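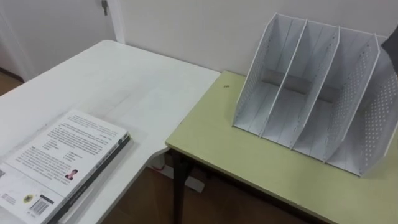 Hellaven, August

CLULLIS STREET BRANCH LIBRARY
FRIENDS OF THE LIBRARY -- MINUTES OF THE SUMMER MEETING

Present: Fraser Baird (chair), Zofia Sikora (minutes), ten members, two guests from the reading group.

Apologies: received from three members by email.

The meeting opened at 6:35 p.m.

1. Minutes of the spring meeting

Read and accepted with one correction. Under item 4, the shelving quote came from Skinner, the joinery shop on the north side, and was wrongly put down to the city. Zofia has fixed the file copy.

2. Matters arising

Book drop. The hinge on the outside drop has been replaced. It still sticks if the flap is pushed from the left. Staff will put up with it until winter and then look again.

Bike rack. No answer from the city. Fraser to write a second time and copy the branch manager.

Large-print section. Moved to the bay by the front windows as agreed. One member said the low shelf is too low for the people most likely to use it. Agreed to leave the bottom shelf empty and put the overflow on the cart.

3. Book sale

The spring sale took in $1,577 over two days, against $1,136 last year. Most of the difference came from the second morning, when everything left was sold by the bag. Paperback fiction went fastest, as usual. Cookbooks did well. Encyclopedias did not sell at all and should not be accepted again, including as part of a larger donation.

There was a long discussion of pricing. Paperbacks have been 50 cents for as long as anyone present could remember. A proposal to raise them to a dollar was made and seconded. Against it, two members said that children come with coins and that the sale is partly for them. For it, the point was made that a nearby church sale charges two dollars and still clears its tables. A second proposal, to keep children's books at 50 cents and raise the rest to a dollar, was carried nine to two with one abstention. Hardcovers stay at two dollars.

The bag price stays at five dollars. Bags to be supplied by us this time. People brought very large bags.

Storage. There are 414 books left over from the sale in the back hall. The fire inspector has asked that the hall be kept clear to its full width. Options discussed:

-- Send them all to the resale company, Brurnanix, which pays by weight and collects for free. The payment would be small.
-- Offer them first to the senior center and the county jail program, then send on the rest.
-- Hold them for the fall sale.

The third was ruled out for lack of space. The second was agreed. Zofia will call the senior center. The jail program takes paperbacks only, with no spiral bindings and no writing inside, so someone has to go through the boxes. Four people offered to do this before the end of the month.

4. Summer reading program

The branch manager sent a written report, which Fraser read out. 129 children signed up. The finishing rate is not known yet, as logs can be handed in until school starts. The prize books we paid for have arrived and are in the office.

The report asked whether we would pay for a performer at the closing party. Last year's puppet show was well liked but ran over by half an hour, and several families had to leave before the prizes. Agreed to pay up to $200, with prizes to be given out first and the performer second.

One guest asked if adults could have a reading log too. There was general interest. The manager will be asked if the same printed log can be used with the stickers left off. A member said to leave the stickers on.

5. Reading group

The group meets in the small room and has grown to the point where chairs have to be carried in from the main floor. They asked if they could have the large room on their usual evening. The large room is booked by the tax help people in spring but is free the rest of the year. Fraser will ask the manager to change the booking from September through January.

The group would also like more notice of titles. The present system, where copies are borrowed from other branches, takes up to three weeks, and at the last meeting five people had not had the book in time to finish it. Agreed that the group will choose three titles at a time and hand the list to the desk. The Friends will buy two extra copies of each title if it is available used, to be given to the sale afterward.

There was some discussion of whether long books should be allowed. This was felt to be a matter for the group.

6. Newsletter

Zofia has done the last four issues and would like to hand over after the next one. The job takes an evening for the writing and another for the folding and labels. No one came forward. Fraser suggested moving to email for those who have given an address and printing only for the rest. Two members said they would not read it by email. Agreed to put a tick box on the renewal form so people can choose, and to come back to the question of an editor in the fall.

Items for the next issue are due to Zofia by the end of the month. She would especially like short reviews, up to 150 words. Anything longer will be cut.

7. Local history shelf

The pamphlet on the old mill has been out of print for some time and the desk is asked for it often. The branch has one copy, which does not leave the building. A member has typed out the full text and offered it for a reprint. The author died some years ago and his daughter has given permission in writing. The letter was passed around and will be kept with these minutes.

The print shop wants a minimum of 50 copies. It was felt that we would sell that many in two years at the desk. Approved, subject to the price coming in under three dollars a copy. The map on the center pages does not scan well and will need to be redrawn. Zofia knows someone who may do it for nothing.

8. Any other business

The drinking fountain by the restrooms is off again. Staff know.

A member asked why the clock over the desk is ten minutes fast. Fraser said it is set that way so people check out before closing.

Thanks were given to everyone who carried boxes at the sale, and to the neighbor who lent the hand truck. The hand truck needs to go back.

9. Next meeting

To be held in October, large room if the booking is changed, small room if not. Fraser will email the date. Refreshments by whoever is free -- please let Zofia know so we do not have three coffee cakes again.

The meeting closed at 8:10 p.m.

Actions

Fraser: second letter on bike rack; large room booking; email date of October meeting.
Zofia: senior center call; next newsletter; ask about redrawing the map; price from print shop.
Sorting group: back hall boxes, before the end of the month.
All: reviews and notices to Zofia; no encyclopedias.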